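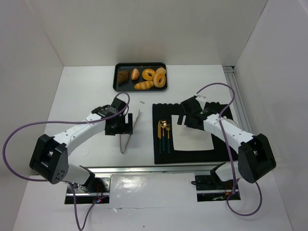 *Bagels, a round bun and a dark brown pastry on a baking tray*

# Turley House: guest questions

Most of what people ask us before a stay is answered on this page. For anything else, email the front desk and Mererid Voyle or Babita Bhatt will write back, usually the same day.

## When can I check in?

Any time from 3 p.m. to 9 p.m. If you expect to arrive later, tell us by noon and we'll send you a code for the side door. Your room key will be in the tray on the hall table with your last name on it.

## When is checkout?

11 a.m. You can leave bags in the hall closet until 5 p.m. The closet doesn't lock.

## Where do I park?

The lot behind the house is free for guests. Turn in from Drureck Road and not from Main Street, where the driveway belongs to the dental office. Trailers and RVs won't fit. The public lot by the Hondinbridge library takes them overnight for $20.

## Is breakfast included?

Yes, with every room. It runs from 7 a.m. to 9:30 a.m. There's coffee, tea, juice, fruit, yogurt, cold cereal and bread, plus one hot dish that changes daily. Early risers can ask for a bag breakfast the night before.

## Do you have gluten-free or vegan food?

We keep gluten-free bread in the freezer and toast it in a separate toaster. Oat milk is always in the fridge. The kitchen handles wheat, nuts, eggs and dairy, so we can't promise that any dish is free of them. Please put allergies in the notes when you book. 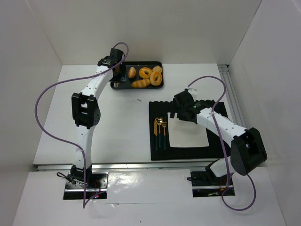 ## Can I use the kitchen?

No, but each floor has a small fridge, a kettle and a microwave. Label your food. Anything without a name gets thrown out after checkout.

## Are pets allowed?

Dogs are welcome in the two ground-floor rooms for a flat fee of $20 per stay. They can't be left alone in the room. We don't take cats, since one of our regular housekeepers is badly allergic.

## Is there an elevator?

No. The second floor is up 20 steps with a handrail on the left side. The Maurya Room is on the ground floor and has a walk-in shower and a wide door. Book it by phone if you need it for access reasons.

## What is the cancellation policy?

Cancel up to seven days before arrival for a full refund. After that we keep the first night. July bookings need a $100 deposit, which comes off your final bill.

## Can we rent the whole house?

Yes, from September through May, with a two-night minimum. The rate is $700 a night on weekdays and goes up on weekends. A full week is $3,000 in January and February. Music has to be off by 10 p.m.

## Is there Wi-Fi?

Yes. The password is on the card inside your door. The signal is weak in the garden room.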